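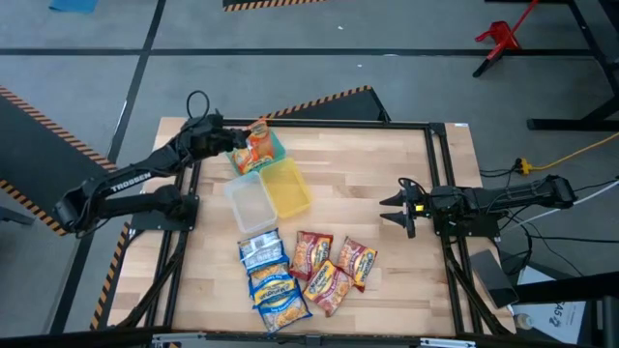

A packet-sorting task on the two-arm bench: the left gripper holds an orange snack packet at the teal container, with ramen packets still on the table.

Zarnbridge releases Dendunley 4, planning software for two-arm sorting work

Brarnmont, 16 June 2024 -- Zarnbridge today released Dendunley 4, a new version of its planning and control software for pairs of robot arms that share one table. The release brings a rewritten grasp planner for soft packaging, a shared timeline for both arms and a replay tool that lets users step through a run and see why the planner chose what it chose.

Soft packets are a lovely problem and a maddening one. They crease, they slide over each other, and they rarely lie the same way twice. A packet that is face-down shows a block of small print where the planner might have been hoping for a logo. Earlier versions of Dendunley tried to recognise the product first and work out the grasp afterwards, so a packet that could not be named was often a packet that could not be picked up.

Version 4 turns that order round. The perception module looks for edges, overlaps and the top layer of a pile, and hands the planner a ranked list of places to grip. Naming the product happens alongside, and is only needed once the arm has to decide which container to go to. If the name is still in doubt by then, the arm can hold its position while the camera takes another look.

"We had been asking the software to read the label before it was allowed to touch anything," said Graciela Lucero, head of perception at Zarnbridge. "Once we let it pick up first and read later, the whole thing felt different to work with. I came in one morning in January, ran the new branch on a heap of noodle packets and went straight off to find Tadeo."

Tadeo Yáñez leads the control team, which has spent much of the past year on the shared timeline. Both arms are now planned together, with each one reserving the space it is going to pass through and giving it back as soon as it has gone by. An arm that is waiting no longer has to return to its home position. It can stay near the work with its gripper open and start its own reach when the space is free.

"The old handover was very polite and very slow," said Yáñez. "One arm would go all the way home before the other would budge. Now they work much closer together, and the code that does it is shorter than what we had -- I'm still quite pleased about that."

Placing has had attention too. Users can set a release height and a tilt for each container, and the planner checks whether something is already inside before it lowers the next item. Containers may stand side by side with their edges touching, and clear ones can be entered by hand in the table layout if the camera has trouble finding their rims.

The replay tool came out of the test programme run with Mac Mathúna, a packing firm that has been using Dendunley since version 3. Its engineers sent in 618 recorded runs, and 130 of those are now part of the regression suite that every build has to pass. Each run can be opened on a laptop with no arms attached, paused at any planning step and run again with different settings.

"My team used to stand at the bench arguing over what the arm had been thinking," said Hortensia Saavedra, automation engineer at Mac Mathúna. "Now we pull up the run and look at the list of grips it turned down. We still argue, but we get to the setting we need to change before lunch."

There are some known limits. Torn packets and very shiny film can still upset the edge finder, and the shared timeline supports two arms only. Work on both points is under way.

Dendunley 4 reads layout files from version 3 without changes. Grasp settings need to be converted once, using a script that comes with the installer. Existing licence holders can download the release from their account page, and the updated manual includes a full worked setup for sorting packets into open containers.

Contact for press and trial requests:
Mitra Ranjbar, Zarnbridge press office, Brarnmont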